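Do we have to pay compensation for a lad who's only trained with us since April?

Posted in Grassroots & Non-League > Club Admin
9 January 2026 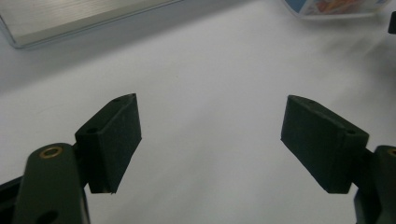
Long one, sorry. I look after the under-17s at Wetcombe and we've got a left back who came to us last April after Herkia let him go. Well, we thought they'd let him go. He stopped being picked, his dad was told there was no place for him the next season, and he's been turning out for us ever since. Lovely player, never moans, gets up and down all day.

Now a club two divisions above us wants him and they've offered us 2000 quid plus a friendly at our place, which for us is massive (the floodlights need doing and the bar roof leaks). The trouble is Herkia have heard about it and sent us an email saying they're owed 1000 of it as they "developed the player". There's nothing in writing between us and them that I can find. Our old secretary did all that side of things and has moved away, and the folder I've inherited is mostly pitch booking forms and a raffle licence.

Has anyone been through this? I don't want to fall out with them, we play them in the cup in a few weeks, but half the money is a lot for a lad they didn't want. Also should his parents be in on any of this, or is it just between the clubs?

touchline_moaner

Tell them to do one. They released him, end of. We had the same with a keeper years ago and the other lot went quiet as soon as we stopped answering. Half these clubs are just chancing it.

OldSecretary67

I'd be a bit more careful than the reply above. I did the registrations at our place for 15 seasons and the bit that matters is whether Herkia ever put his release through properly. Being told there's no place for you isn't always the same as being released on paper, and I've seen clubs caught out by that in both directions.

So first job, ring your county office and ask what they hold for the lad: when his last registration with Herkia ended, and when yours began. If there's a clean gap, or they let him go before you signed him, I can't see what they'd be claiming for unless somebody at your end agreed to a cut of any future fee. That does happen! Somebody shakes hands in a car park and then it turns up in an email five years later. I'd get hold of your old secretary, even if it's only a quick call.

Second, write back to Herkia now, politely, and ask them to send whatever agreement they're relying on. Don't offer them anything in that email, not even "as a goodwill gesture". If you want to give them a drink out of it later that's up to your club, but do it once you know where you stand.

And yes, bring the parents in. He's a minor and nothing should be getting signed without them. I'd want them to hear about the email from you as well — it'll get round the ground soon enough.

One more thing, check how the 2000 is being paid. We once agreed a fee that was half up front and half after so many first team games, and the boy did his knee before he'd played any of them. We never saw the second half.

sepulveda_end

Agree with most of that but would add, get the friendly in writing too, with a date. We were promised one when our striker moved up and it was always going to be next summer, then their manager got the sack and the new one had never heard of us.

On the compensation side I think there's different rules if the club buying him has an academy, so ask the county about that in the same call. I'm not certain how it works at your level so don't take my word for it. Our lad went to a club that didn't have one and it was all sorted with a one page letter and a bank transfer.

Good luck in the cup by the way, sounds like it could be a lively one.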